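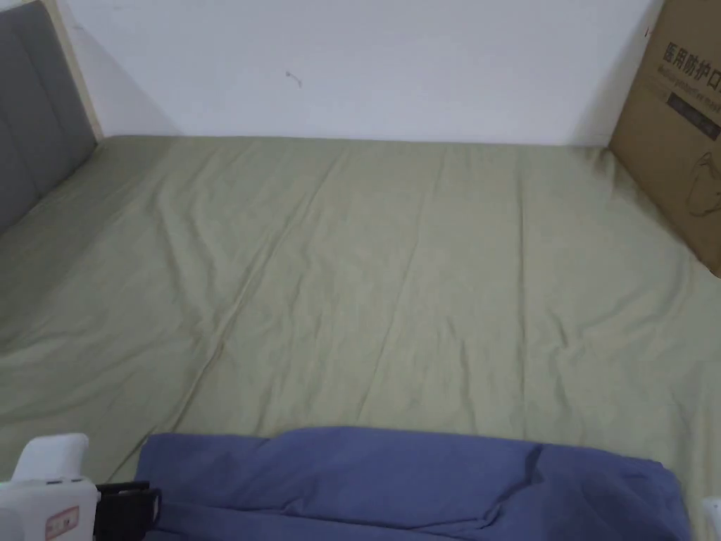

Cimura Deep-Pocket Fitted Sheet

21 July 2025
By the Dosari product desk

Item 967. Sold singly. Pillowcases and flat sheets are listed separately.

The Cimura is a plain-weave fitted sheet in 100 percent combed cotton, made for mattresses up to 17 inches deep. Depth is measured at the side seam with the mattress on its base and any topper in place. A topper pressed down by hand gives a false low reading, so measure it at rest.

Construction

The top panel is a single piece of cloth with no center join in any size. Corners are boxed and closed with a four-thread overlock seam, then topstitched. Elastic runs around the full hem in a turned casing. It is not stitched directly to the cloth, so it can be replaced if it loses stretch. The opening for this is at the foot end, next to the care label, and is closed with a short run of lockstitch that can be picked out.

The short sides carry a woven tab marked TOP OR BOTTOM. The long sides have no tab.

Sizes

Twin: 39 x 75 in.
Twin XL: 39 x 80 in.
Full: 54 x 75 in.
Queen: 60 x 80 in.
King: 76 x 80 in.
California king: 72 x 84 in.

Sizes refer to the mattress. The cloth is cut oversize to allow for first-wash shrinkage, and a new sheet will sit slack at the corners until it has been washed twice. On mattresses less than 9 inches deep, the extra cloth tucks under and the hem may ride toward the middle of the base. The Yupanqui shallow-pocket sheet is a better fit for those.

Care

Machine wash warm with like colors. Close zippers on anything washed in the same load. Tumble dry low and remove while slightly damp if a flat finish is wanted. The cloth has no easy-care resin finish and will crease in normal use. Iron on the cotton setting, top panel only. Keep the iron off the elastic casing.

Do not use chlorine bleach on dyed colors. Benzoyl peroxide in skin products will also lift the dye, and marks of this kind are not covered under the return terms.

Color lots

Dyed colors are run in lots of 2000 pieces. The lot code is printed on the back of the care label. Small shade changes between lots are normal. Customers matching an earlier purchase should send the code before ordering, and we will check stock for the same lot. White is not lot-matched.

Ordering and returns

Unwashed sheets in the original band may be returned for exchange or refund. Washed sheets are accepted only for seam or elastic faults. King and California king in the darker colors are on back order until November. Replacement elastic is sold by the sheet size under the Gakport spares listing.

Related items
Cimura flat sheet
Cimura pillowcase, envelope back
Yupanqui shallow-pocket fitted sheet
Gakport replacement hem elastic
Gakport under-mattress sheet straps

Contact Dosari | Copyright Dosari | Back to top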